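Jemgate adds shallow wall rack for small offices

Jemgate has added a shallow wall-mounted rack to its Prokum range, aimed at small offices and shops that have a switch and a patch panel to house but no room for a floor cabinet.

The new model takes standard 19-inch equipment and is sold in black or light grey. It comes flat-packed, with cage nuts, screws and an earthing strap in the box. The side panels lift off without tools, and the front door can be hung to open from the left or the right.

Girish Malhotra, product manager at Jemgate, said most of the requests had come from installers working in older buildings.

"They were fitting deep cabinets in corridors and then finding the door wouldn't open fully," he said. "We took the depth down and moved the cable entry to the top and bottom, so you can push the back right up to the wall."

The rack is rated to carry 30 kg when fixed to brick or block. Jemgate says a backing board should be used on plasterboard walls, and a drilling template is printed on the inside of the carton.
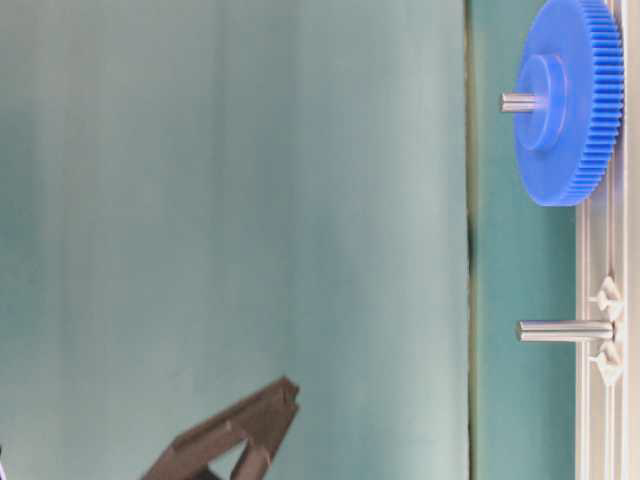

Yetunde Danladi
Hardware reporter

A hinged version, which swings away from the wall to give access to the rear of the equipment, is planned but has no release date. Malhotra said the hinge had passed its load tests, though the lock was still being changed after comments from installers.

Antunes, which distributes the Prokum range, has ordered 1000 units for its first delivery. Trade customers can order now under part number 3741. Shelves, blanking plates and a fan tray are sold separately – the fan tray fits the roof panel only, and cannot be used with the older Prokum cabinets.

Ebuka Okafor, who runs the installation team at Wusus, fitted three of the racks during a trial in April. He said assembly was quick once the rear rails were in, but he would have liked longer screws for the door.

"The ones in the box are fine for the frame," he said. "For the door hinges we ended up using our own."

Jemgate said longer hinge screws would be included with all racks shipped to customers. The warranty is three years and covers the frame, door and lock.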